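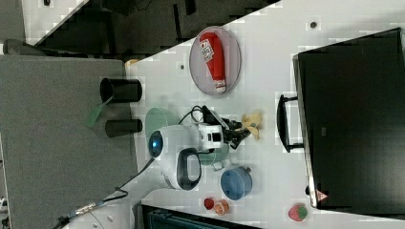

4.2 Clearing and wiping the white tabletop

These steps apply to the Vallisia table in its white finish. Allow ten minutes.

1. Take soft toys off the surface first and set them on a dry shelf. Plush fabric picks up cleaner residue.

2. Lift fruit by hand, one piece at a time, and move it to a bowl. Do not slide it. Strawberry juice left on the surface overnight may leave a pink mark.

3. Remove cups, bowls and pots. Carry cups by the handle and check that each one is empty before tilting it.

4. Lift plates together with whatever is on them. Lay round packages in the center of the plate so they cannot roll.

5. Wipe the table from the far edge toward you with a damp cloth and mild dish soap. Rinse the cloth and repeat.

6. Dry the surface with a second cloth before putting anything back.

NOTE: Small dark spots that remain after step 5 can be treated with Poojary surface paste (325 ml tube). Apply with a fingertip, wait two minutes and wipe off.

CAUTION: Do not use scouring powder or steel wool. Damage to the finish from abrasives is not covered by the warranty.

CAUTION: Keep wet cloths away from cables and connectors.

For replacement feet and edge trim, see section 4.3.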